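Nornero signs Teodor Pawlak for second album, "Pravport"

Label Nornero will release "Pravport", the second full-length by electronic musician Teodor Pawlak, in February. The album will be out on vinyl, cassette and download.

Pawlak wrote the record over two winters in a rented flat above a harbor office. It has nine tracks and follows a night ferry that never docks. Most of the sound comes from a pair of old analog synths, a shortwave radio and recordings of ship engines. Danuta Urbańczyk plays cello on "Hinum" and on the closing piece, "Second Watch".

"The first album was crowded," said Pawlak. "I kept taking parts out of this one until I could hear the radio noise again. Some tracks are just a drone and a low pulse, and I was fine with that." 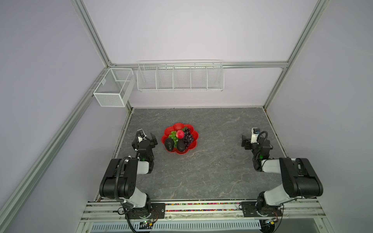 The album was mixed by Lino Longo and mastered at the Chmielewska studio. Longo also worked on Pawlak's debut, a darker set of short pieces that sold out its cassette run.

The vinyl edition is limited to 388 numbered copies and comes with a 5-page story by Marianna Bielecka, set on the same ferry. The story will not be sold on its own.

The first single, "Hinum", goes up on Friday with a longer version as the B-side - this one without drums. Pre-orders for all formats open the same day through the Nornero shop. Subscribers to the label's mailing list can order from 9 a.m., everyone else from noon.

Review copies and interview requests: Roman Laskowska, Nornero press office.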